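Tendthorpe Bulb Swap > Join In > FAQ
304 shares | 70 comments

Frequently asked questions

What is the Bulb Swap?

Once a year, gardeners around Tendthorpe bring the bulbs they dug up and didn't have room for, and go home with somebody else's. Daffodils, alliums, crocus, the odd mystery bag — it all finds a new bed! Last year 1,485 bulbs changed hands and we'd love to beat that.

Do I have to bring something to take something?

No! If you're starting from bare dirt, come and fill a bag anyway. Plenty of our regulars began that way and now show up with more than they can carry.

How should I get my bulbs ready?

Brush off the loose soil, snip the dead leaves, and let the bulbs dry for a couple of weeks somewhere airy. Please don't wash them. Paper bags or old onion nets are great, plastic bags are not (they sweat, and we end up with mush). Write the name and color on the bag if you know it, and the height too if you're feeling generous.

What if I have no idea what they are?

Bring them! The mystery table is the most popular one in the hall. Just mark the bag "unknown" and add anything you remember, like "yellow, early, by the mailbox."

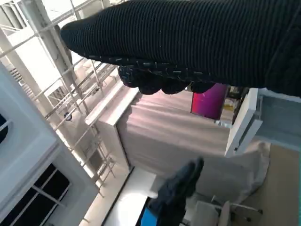
Piyumi Kodikara wrote in to say that her mystery bag from two years ago came up as one enormous purple allium and eleven grape hyacinths, and that she has since given grape hyacinths to everyone on Pisel Street whether they wanted them or not.

Is there anything you can't take?

Soft or moldy bulbs, anything dug from the wild, and anything from a bed that had disease in it. If a bulb gives when you squeeze it, compost it at home. Dahlia tubers have their own swap in May, so hang on to those.

Is it too late to plant after the swap?

Not at all. Tulips are happy going in late, and daffodils will forgive you as long as you can still get a trowel in the ground. Plant them three times as deep as the bulb is tall, pointy end up. Not sure which end is pointy? Lay it on its side and it'll sort itself out.

Will squirrels eat everything?

They'll try for the tulips and crocus. Chicken wire laid flat under the soil works well, and the shoots come right up through it. Daffodils they leave alone.

Where do I park?

The Jelgate lot has 125 spaces and it's a short walk. Please leave the spots by the door for people with heavy crates.

Page updated November 9, 2022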